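Changer les croquettes de son chien sans lui retourner le ventre

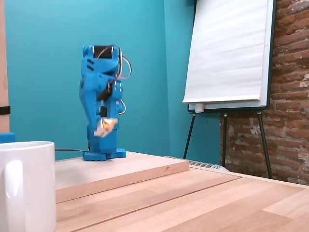 Pourquoi je m'y suis mise sérieusement

La première fois que j'ai changé les croquettes de Fikre, mon épagneul, j'ai vidé l'ancien sac un soir et ouvert le nouveau le lendemain matin. Résultat : deux nuits debout, le tapis du salon à la poubelle et un chien vexé qui me regardait de travers ! Depuis, j'ai fait la manœuvre avec lui (passage du chiot à l'adulte), puis avec Trurlow, ma vieille chienne, quand elle est passée à une recette senior. Plus un seul souci. Je vous donne ma méthode, elle demande surtout de la patience et une balance de cuisine.

Ce qu'il vous faut

L'ancien sac, avec de quoi tenir encore une bonne semaine (c'est là que presque tout le monde se fait avoir, moi la première)
Le nouveau sac, en petit format pour commencer
Une balance de cuisine
Deux boîtes hermétiques
Un carnet, ou un bout de papier sur le frigo

Étape 1 : peser la ration habituelle

Oubliez le gobelet doseur. Deux recettes différentes n'ont pas la même densité, donc un gobelet plein de l'une ne vaut pas un gobelet plein de l'autre. Pesez ce que vous donnez aujourd'hui sur toute une journée et notez-le. Regardez ensuite le tableau au dos du nouveau sac, à la ligne du poids de votre chien. Pour un chiot, c'est le poids adulte attendu qui compte en général, avec l'âge dans l'autre colonne. Lisez bien, je me suis trompée de colonne pendant trois jours.

Étape 2 : commencer tout petit

Les deux premiers jours, je mets 15 % de nouvelles croquettes et le reste d'anciennes. Je mélange vraiment, à la main, sinon monsieur trie et laisse ce qui ne lui plaît pas au fond de la gamelle.

Étape 3 : monter par paliers

Jours trois et quatre, je passe à 30 %. Jours cinq et six, moitié-moitié. Jours sept et huit, 70 %. Le neuvième jour, si tout va bien, gamelle complète avec la nouvelle recette. Pour Trurlow, qui a l'estomac délicat, j'ai doublé la durée de chaque palier et je ne l'ai pas regretté.

Étape 4 : surveiller (oui, les crottes aussi)

Pas glamour, mais c'est l'indicateur le plus fiable. Un peu plus molles pendant un jour ? Restez au même palier et attendez. Franchement liquides ? Revenez au palier d'avant. Si ça dure, s'il y a du sang, des vomissements répétés, ou si le chien est abattu et ne boit plus, on appelle le véto. Avec un chiot, on appelle tout de suite, ils se déshydratent très vite.

Étape 5 : ne rien changer d'autre

Pas de nouvelle friandise, pas de fond de yaourt, pas de croûte de fromage donnée en douce par les enfants. Mon voisin Hiếu Khúc avait tout fait bien, sauf qu'il avait commencé des bâtonnets à mâcher la même semaine. Impossible de savoir ce qui coinçait, il a tout repris à zéro.

Et s'il boude la gamelle ?

Un filet d'eau tiède sur les croquettes, cinq minutes d'attente, et l'odeur ressort bien mieux. Je laisse la gamelle un quart d'heure puis je la retire jusqu'au repas suivant. Pour un chiot, un chien âgé ou malade, je ne joue pas à ça et je demande conseil avant.

Dernier point, le rangement : gardez les croquettes dans leur sac d'origine, bien refermé, et glissez le sac entier dans la boîte. Vous aurez toujours le numéro de lot et la date sous la main.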